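Cleaning notes: iron stain on quartz from the Posivthorpe cut

Members who collected at the Posivthorpe road cut in May have asked how to treat the orange coating on the quartz clusters. The coating is mostly goethite with some clay, and it responds well to a two-stage treatment.

Remove the clay first. Soak the pieces overnight in tap water with a little dish detergent, then go over them with a textile gun or a stiff nylon brush. Acid used over clay works slowly and leaves a patchy surface.

For the iron, sodium dithionite buffered with sodium bicarbonate and citrate gave the cleanest result on a test lot of 34 pieces. Mix outdoors, keep the container covered, and allow up to 200 minutes before changing the solution. Heavily coated pieces needed a second bath. Oxalic acid also works, but several pieces from the lower ledge carry small calcite rhombs, and the acid will etch them. Check with a loupe before choosing.

Rinse in distilled water for several days, changing it daily. A yellow film after drying means the rinse was too short — repeat the bath and rinse again.

The treated pieces are logged in the club catalog as lots 57 through 134, with method and bath time on each card. Labels should read "cleaned, dithionite" or "cleaned, oxalic" below the locality line. The Zavov barite is cataloged separately and should not go in either solution until we have tested a broken piece.
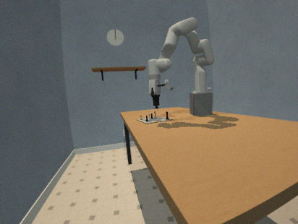 Robot arm and chessboard on a long table (computer rendering).

Spare locality cards in the Fundeck size are available at the next meeting. Bring your own tray liners.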